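Horora Room Reset – hand-held gripper recordings
Data card and README, version 3

Maintained by: Olaia Aguirre and Iker Cordero
Last edit: 8 November 2019

What this is

The set contains recordings of bedroom tidying, made by people who do this job for a living. They carry a gripper in each hand and do the work with it, instead of with their fingers. The recordings are used to train the pick-up-and-discard skill of the cleaning robot that Horora wants to put in its serviced apartments in Zultville.

The set was also requested by the works council of the Zultville site, who wished to see which parts of the job are being taught to a machine. For this reason the card is longer than usual, and we tried to write it so that a person from housekeeping can read it without help.

Contents

1061 episodes in total. 125 of them are kept apart for testing and must not be used for training. Every episode is one short piece of work: pick up an item, bring it to the bin, open the gripper, return. Folding, wiping and making the bed are not in this version.

Folder layout

episodes/ – one folder per episode, with the video of each gripper and the opening width of the jaws
labels/ – item type and start and end of each grasp
notes/ – free comments of the workers, typed as they were spoken
splits/ – the lists for training and for testing

The furnished rooms

We recorded in rooms with full furniture and many personal things in them. The first version was made in an empty show apartment in Trorncombe and the robot learned very little from it. Bags on the floor, cables, a stool next to the bed: the workers move between such things all day, and the model has to meet them also.

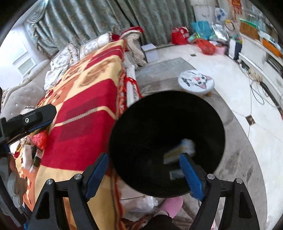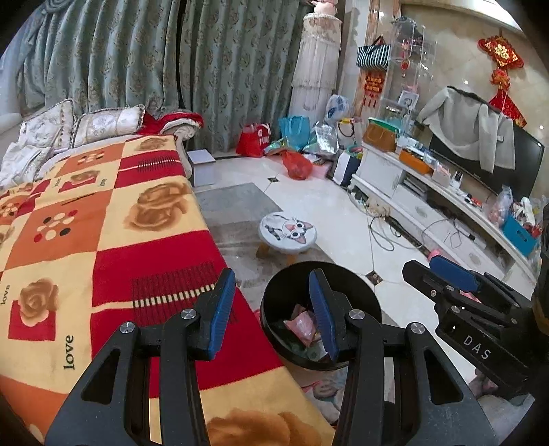 Discard task, round black bin beside the bed, views from a hand-held gripper.

Labels

Item types are wrapper, packet, paper, soft plastic and other. Where the video is blurred by the motion of the hand, the label was decided from the neighboring moments. Julián Cordero checked the labels and corrected 108 episodes. In most of these the dispute was between packet and wrapper, and we are still not fully happy with the border between the two.

Who made the recordings

The workers are employees of the housekeeping team and did the recordings inside their paid hours. They could stop at any moment and could ask that an episode be deleted, also afterwards. Names are not stored with the episodes.

What changes at work

Rocío Urquijo, who leads the team, collected the opinions in April. We repeat them here in short form, the long form is in notes/.

– Bending down to the floor is the part that people would give away most gladly.
– Working with the grippers is slower than with bare hands, and the wrists get tired. After the first week we made the shifts with grippers shorter.
– Several people are afraid that the robot will take the light work and leave them only bathrooms. This question is open. Horora has promised in writing that no position is cut during the trial, but the promise ends with the trial.
– The decision if an object is trash or belongs to the guest must stay with a person. The team was of one opinion in this.

The last point has changed the design. The robot will take only what a worker has marked for it before, and the set has no labels of the kind "trash / not trash". Please do not add them on your side.

Known limits

Both grippers are not always visible. Very often only a part of the second one enters from the side. Parts of the workers, such as a hand or a foot, can be visible as well.
Thin and transparent plastic is hard to see inside a dark bin.
The lens bends straight lines strongly. Calibration files are in the root folder.

Not allowed

Measuring the speed of single workers, comparing workers, or planning staff numbers from the episode times. The times come from people who were learning a new tool.

Contact

Technical questions go to Iker Cordero, questions about working conditions to Mireille Perrin at the Cifuentes office. She reads English and French – please write the episode number in the subject.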